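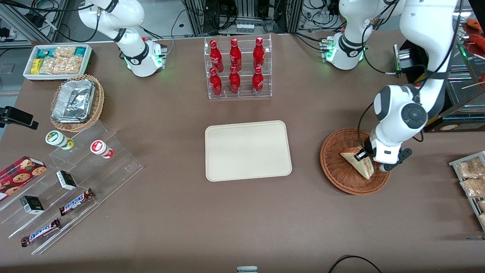 A sandwich in the basket, Coca-Cola in the rack.

The Peach at Narnau

My aunt Ornella had been in a movie once, and for most of my life I took this the way I took the story about her dancing with a count, as something that had grown a little every Christmas until it was bigger than the house. She was in it for a minute. She was in it for ten minutes. She'd had a line, and the line had been taken out because the lead actress was jealous. There wasn't a lead actress, as I learned later, because it wasn't that kind of movie.

It was called Drundero, and it was made one July in the hill town of Narnau by a painter named Marius Pană, who had gotten hold of a camera and some money and, as far as anybody could tell, no advice. He wanted to film a whole town eating. He set up tables end to end down the main street, 300 feet of them, and he asked everyone to bring what they would have eaten at home and to sit down and eat it without talking. My aunt was nineteen and was there because her cousin was getting married the following week and all the beds in her own house had been given away. She sat where she was told and she ate a peach.

I knew all this and had stopped listening to it by the time I was twelve or so. Then last spring a letter came from a woman named Dalva Godoy, who was putting together an evening of old films about food at the Cardoso, over in Wunutthorpe, and who had been writing to anyone she could find whose name was in Pană's notebook. She'd found six. One was my aunt. Would Miss Pellegrini care to attend as a guest of the theater, and perhaps say a few words?

"Miss Pellegrini," said my aunt, who had been married twice, and she put the letter in her purse and took it out to show the pharmacist, the man who did her feet, and a boy bagging groceries.

She bought a green dress. She bought shoes for the dress, then returned them and wore her old ones. She called me four times about what time we would leave, and each time it was earlier, so that on the day we pulled up in front of the Cardoso with nearly three hours to spare and sat in the car with the windows down, eating the crackers she had packed in case there was traffic.

"You should know I don't speak in it," she said.

I said I thought she'd had a line.

"Well, I said something. I said, 'Is this all right?' and he put his finger to his lips. I've always counted that."

I love that woman. I don't think I had said so in a good while, and I didn't say it then either, I just took another cracker.

The Cardoso is a sweet old place, with a ceiling painted to look like evening and seats that let out a sigh when you sit down. It has 500 of them, and I would say a third had people in them, which Dalva Godoy told us was wonderful. She turned out to be very young and very tall, with a cold, and she held both of my aunt's hands in hers and then apologized about the cold and let go of them. She walked us down to the second row. Next to us was a gentleman named Emiliano Vallejo, in a brown suit, who had also been at the tables and had come by bus with a loaf of bread wrapped in a dish towel, as a present for whoever was in charge.

"I was the boy with the soup," he told my aunt.

"I don't remember any soup," said my aunt.

"I spilled it before he got to me. I had to pretend with the spoon."

They looked each other over. I could see she was deciding whether he was going to be competition.

First there was a cartoon about a pie, and then a film on how noodles are pulled, which I could have watched all night. After that Dalva came out with a handkerchief and said a few things about Marius Pană. He had shown Drundero 2 or 3 times and then put it away, and gone back to painting, mostly goats. He had never said what the title meant. People had guessed it was a saint, or a dish, or a place he made up to be homesick for. She herself thought it might be the name of the dog, and asked us to watch for the dog.

Then the lights went down and there was the street.

I don't know what I'd been expecting. Something solemn, I suppose, with shadows. It was so bright! It was noon, and the tablecloths were all different, sheets some of them, and you could see where one family's ended and the next one's started because the stripes didn't meet. The camera went along at the height of a person sitting down. It must have been on a cart, because it bumped. And there they were one after another, all the people of Narnau, chewing. An old man peeling an egg with his thumbs. Two sisters sharing a plate and each guarding her half. A baby being fed by a woman who opened her own mouth every time the spoon went in. Nobody talked, just as he'd asked them, but you can't ask people not to look at each other, and they looked at each other the entire time, passing salt and pointing at things with their chins. The dog came by. There was a murmur in the theater.

Mr. Vallejo leaned forward. A little boy with big ears went past, lifting an empty spoon to his lips with enormous dignity, and Mr. Vallejo laughed out loud and slapped the arm of his seat. "Look at him!" he said. "Look at that liar!"

My aunt had taken hold of my sleeve.

She came in from the right side, elbow first. I wouldn't have known her if I hadn't known her. Her hair was down to the middle of her back and she was leaning over the table so as not to drip on her blouse, and she bit into the peach and it dripped anyway, all down her wrist, and she turned her arm over and licked it off like a cat. Then she saw the camera. She didn't smile or put her hand up. She just looked at it, still chewing, a girl who'd been caught at something and had decided she didn't mind. And the cart bumped along, and the next thing was a man with a sausage.

I would guess it was six seconds. I heard her let her breath out.

It went on for a while after that, down to the end of the tables, where the last chair was empty with a plate in front of it, and I suppose that was Pană's, and then it stopped. People clapped. Dalva asked for the guests to stand up, and Mr. Vallejo stood up and bowed in three directions and told the story about the soup at some length. When it was my aunt's turn she stood too, with her hand on my shoulder, and I braced for the count and the jealous actress.

"It was a very good peach," she said. "I asked him if it was all right, and he didn't answer me. So I would like to say thank you to this young lady, because I can see now that it was." And she sat down.

There was a supper in the lobby afterward, cold chicken and some kind of rice, and Mr. Vallejo's loaf, which Dalva sliced herself and which was a bit dry from the bus. A man named Cheuk-hei Tang, who ran the projector, came down wiping his hands and told my aunt that he'd had to watch the reel through twice that week, to check the splices, and that both times he had gone home and eaten fruit. She liked that so much that she made him say it again for me, though I'd been standing there.

We stayed until they were stacking the chairs. Mr. Vallejo had missed his bus, naturally, so we drove him home, and the two of them sat in the back and argued about Narnau, about which side of the street the bakery was on and whether the fountain had ever worked. She said left. He said he had been born there. She said that had nothing to do with it.

When I let her off at her own door she had the dish towel folded over her arm. He'd left it in the car, she said, and she would have to call him about it, probably tomorrow, though she might wash it first.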